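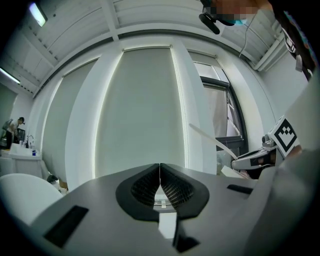 Why not just leave the fluorescents off and work by the windows, one reader wrote in after trying the first version of this guide, my room is white all over and it's plenty bright at noon.

Fair question, and I get it a lot! At noon in summer you can often do just that. But a white room with a row of windows changes more over a day than any room I've ever worked in, and the bench that was lovely at noon can be a squinting job by four and a gray cave by six. So this section is about getting the two kinds of light to live together. It covers the ceiling lights, the Lindside roller blinds, and where to put the bench. Paint and flooring are in the next section, so skip ahead if that's all you came for.

SECTION 4: LIGHT IN A WHITE WORKROOM

4.1 What to have ready

A Güler light meter (the small one is fine), or any meter that reads in lux
Masking tape and a fat marker
A stepladder that reaches your ceiling without you standing on the top step
Your Lindside blinds, still in the carton
Fresh Zerari tubes, if yours are old or don't match
A dry microfiber cloth
The floor plan you drew in Section 2 (a photocopy is better, you're going to scribble on it)

Have a helper around for the blinds. You can do the rest alone with a radio on.

4.2 Before you touch anything: read the room

I skipped this the first time and ended up moving a very heavy bench back to where it started. Please don't.

1. Turn the ceiling lights off and open every blind or curtain you've got.

2. Put a cross of masking tape on each spot where somebody is likely to sit or stand and work. Number the crosses with the marker.

3. Set the meter flat at bench height over the first cross. If there's no bench yet, use a stool with a book on it. Step back so you aren't shading the sensor – I've measured my own shadow more than once.

4. Write the reading on the plan next to the number of the cross.

5. Do the other crosses in the same way.

6. Switch the ceiling lights on, give them a few minutes to come up, and do the whole round again in a different color of pen.

7. Repeat after dark with the lights on. This last round is the one everybody wants to skip and it's the one you'll look at most.

Note: keep the meter on the same range for the whole round. Mine switches by itself unless you hold the range button down when you turn it on, and I lost an entire afternoon's readings that way.

What you're hoping for is 500 lux on the bench after dark, with nothing but the ceiling lights on. If you do very fine work you'll want a task lamp on top of that (see 4.6). In the daytime, a cross close to the windows may read about 2,000 or go well over it, and that's where the blinds come in.

4.3 Cleaning and matching the ceiling lights

Do this before buying anything. Dusty covers eat a surprising amount of light, and I've seen a room go from "needs more fixtures" to "fine, thanks" with a cloth and a bucket.

Caution: switch the lights off at the breaker, not only at the wall, and let the tubes cool down before you touch them. If a fixture buzzes, smells hot, or has brown marks around the ends, leave it alone and call an electrician.

1. Put something soft under the fixture. An old comforter is good.

2. Unclip or slide off the cover. Hold it at both ends, the long ones flex in the middle and pop out of your hand.

3. Wash the cover in warm water with a drop of dish soap and stand it up to dry. Don't rub it with a dry towel. You'll charge it up with static and it'll be gray again by the end of the week.

4. Wipe the tube with the dry cloth. Leave it in place for this.

5. Look at the print near the end of the tube and write down the color number. Every tube in the room should have the same one.

6. If they don't match, change the odd ones. Give the old tube a quarter turn, lower it straight down, and bring the new one in the same way.

7. Cover back on, breaker back on.

Note: old tubes don't go in the trash. Most hardware stores that sell them will take them back, and if yours won't, the town recycling center should.

About color. In a white room you notice a mismatched tube from the doorway, much more than you would with wood walls or a dark ceiling. One end of the room goes pinkish and the other end looks like a dentist's. I use Zerari tubes in the neutral color all the way through, and I like how they sit next to daylight. You may prefer something warmer. Just stick with one.

If you're swapping the fixtures for LED ones, great, but finish reading this section first. Some LED panels are a lot harsher straight up, and with a white ceiling you really don't need harsh. The ceiling does half the work for you (one of my favorite things about white rooms!).

4.4 Hanging the Lindside blinds

You want one blind to each window opening, hung inside the opening if it's deep enough. If you have pillars or wide strips of wall between your windows, please resist the idea of one huge blind across the lot. I tried it. It sags, it flaps, and you lose the best part, the fine control of pulling down only the one the sun is coming through.

1. Measure the width of the opening at the top, in the middle, and at the bottom. Go by the narrowest.

2. Check that against the label on the carton before you open the bag. Lindside will swap an unopened blind without a fuss, an opened one takes a phone call.

3. Hold a bracket up in the corner and mark the holes with a pencil. Do the other side. Lay a level across the two marks.

4. Drill, plug, and screw in the brackets. Leave the last half turn for later.

5. Here's where the helper comes in. One of you takes the pin end, the other takes the chain end. Pin goes in first.

6. Push the chain end up until it clicks. If it doesn't click it isn't in, however solid it feels.

7. Finish tightening the screws and run the blind all the way down and up a few times.

8. Fix the chain holder to the wall, with the chain snug.

Caution: step 8 isn't optional. A loose loop of chain is dangerous around small children, and it catches on sleeves and bags too. Put the holder up the same day you hang the blind.

Caution: don't lean out to reach the far bracket. Get down, move the ladder, get back up. Yes, every time.

Note: pick the white or the off-white fabric for a white room, and the light-filtering type, not blackout. Blackout blinds turn the window wall into a set of dark stripes and your eyes keep jumping to them.

4.5 Placing the bench

1. Lay your plan flat and look at the daytime readings and the after-dark readings side by side.

2. Find the crosses where those numbers are closest together. Usually they're a bit back from the windows, and they're where the bench wants to be.

3. Turn the bench so that the windows are off to one side of the person working. Facing them is tiring, and with them behind you, you work in your own shadow.

4. Check the tabletop for glare. Sit down, put a piece of shiny packaging on the bench, and see if a ceiling light shows up in it as a bright bar. If it does, shift the bench a foot or so and look again.

5. Leave room to walk between the bench and the windows so you can get at the blind chains.

If you have a glossy white bench top, lay a matte mat on it. Gray or pale green is easiest on the eyes over a long day. I used to be a white-on-white purist and I gave it up after one winter of headaches.

4.6 Task lamps

Use one with an arm that reaches over the work from the side opposite your writing hand. Match its color to the tubes overhead. Clamp-on ones are my pick, as they don't take up bench space and you can move them when you change your mind, and you will. Tape the cord down along the back edge of the bench.

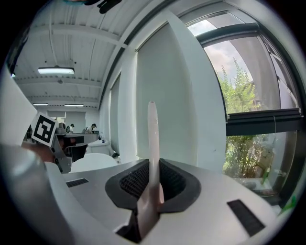
Skuvimholm, 9 Jul 2023

I've redone the readings in my own room for this version, so here are a few changes to the steps above.

The after-dark round can wait for a better season if you're far north. In midsummer up here it hardly gets dark enough to bother. I do mine in September and pencil in the date at the top of the plan.

Recheck the meter's zero before each round. Put the cap on, hold the button, wait for the beep. The newer Güler ones do it by themselves, so look in the leaflet first.

If a blind starts rolling up crooked, take it all the way down and stick a short strip of masking tape on the tube, on the side it's drifting away from. Roll it up and look. Add another strip if it needs one.

Dust the top edges of the blinds when you wash the light covers, and go from the ceiling down so you only sweep the floor once. Then carry on to Section 5, paint and flooring, and keep the plan handy. You'll want the readings again when you choose the sheen.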